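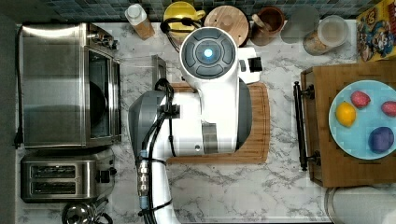 Kitchen counter, from directly above.

Step Counting on a Cheap Band: What I Did for My Wearables Project

So my question was pretty simple. If you buy a budget fitness band, how far off is the step count, and does it matter which wrist you wear it on? I picked the Dodirine because it was on sale and because my roommate Chrysoula Politis already had one, which meant I could borrow hers as a second unit (thank you, Chrysoula!).

I wore one band on each wrist and walked laps of the indoor track with a clicker in my pocket. One click every 100 steps, so I wasn't clicking nonstop and going crazy. The long walk was 4000 steps by the clicker. The band on my left wrist, the one I don't write with, said 3697. That's 303 steps missing, or a bit under eight percent, and I was swinging my arms like a normal person the whole time!

The right wrist did better on the track but got silly at home. It gave me 254 steps for an evening when I sat on the couch folding laundry and went to the bathroom maybe twice. Folding towels is the worst. Socks barely register.

Then I tried pushing a shopping cart, which was Gonçalo Antunes's idea, and both bands pretty much gave up. Your hands stay still on the handle, so the motion sensor has hardly anything to go on. I moved one band to my ankle for the second trip around the store and it picked up again, although the strap only just fit and I had a red mark until bedtime.

Battery was fine. The app is called Binness and I don't love it. It rounds the daily graph so you can't see single walks, and I had to copy totals off the band screen by hand into a spreadsheet. I lost one short walk that way when the count reset at midnight.

Stuff I'd change: more people, for sure. I'm short and I take small steps, and Feng-yi Hsiao pointed out that slow, short steps could be exactly what the band misses. I'd also do the long walk more than once. I want to try it again in June when the outdoor track is open.

Comments

Océane MacDonald: Mine counts brushing my teeth lol. Did you set your height in the app first?

Hok-lam Wan: Nice work on the cart test. Does it do the same thing with a stroller?

Feng-yi Hsiao: I'm in for June if you need a tall person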